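Incidencia 172 – Orden de la encimera gris, bandeja amarilla
Abierta por: Drita Kovačević
Sala: Setov
Estado: resuelta

Problema
La encimera vuelve a llenarse de cosas sueltas y cada turno las deja en un sitio distinto. En abril perdí 22 minutos buscando un destornillador que llevaba todo el rato debajo de un libro. ¡Y eso que tenemos una bandeja estupenda para recogerlo todo!

Paso 1. Ver qué hay
Empecé por la bandeja, vacía y lista para estrenar sistema. Al lado, el Tao Te Ching de tapas azul oscuro (qué edición tan bonita, con su etiqueta amarilla y el sellito rojo) y el aparato blanco del panel verde oscuro. También hay miguitas por la piedra, así que apunto pasar la bayeta. 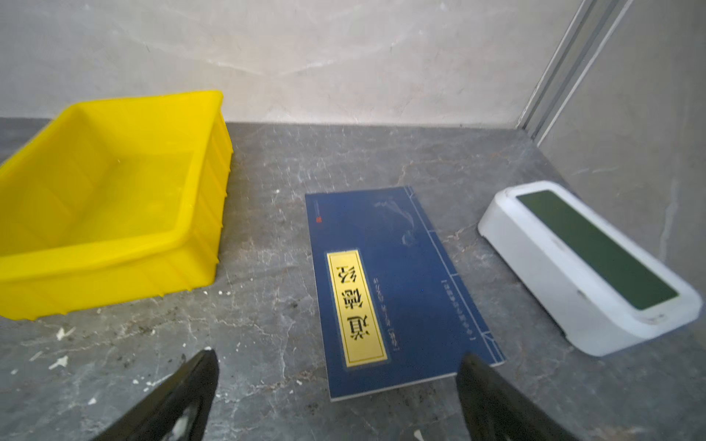
Paso 2. Decidir qué va dentro
Thomas proponía meterlo todo junto. Lo probé con el libro y el destornillador y no me convence nada: la punta acaba rozando la cubierta, y ese libro merece mejor trato. Propuesta nueva, que me encanta – el libro a la estantería, las herramientas a la bandeja y el aparato blanco en su rincón, siempre boca arriba.

Paso 3. Repartir lo que queda en la encimera
El destornillador, el del detalle verde en el mango, es lo primero que hay que guardar. El objeto verde claro sigue sin dueño; si es de alguien de Turnex, que lo diga en este mismo hilo y se lo guardo encantada.

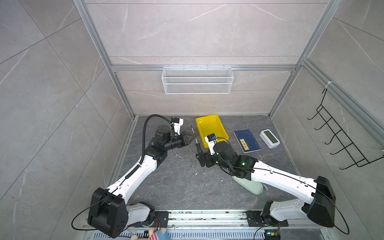 Paso 4. Comprobación
Probado a las 9 y otra vez a las 10: recoger cuesta un momento y queda sitio de sobra para trabajar. ¡Qué gusto da!

Pendiente
Pedir a Sultville una segunda bandeja igual, también amarilla, que se ve desde la puerta. Cierro la incidencia; si alguien vuelve a encontrar el libro entre herramientas, que la reabra sin miedo.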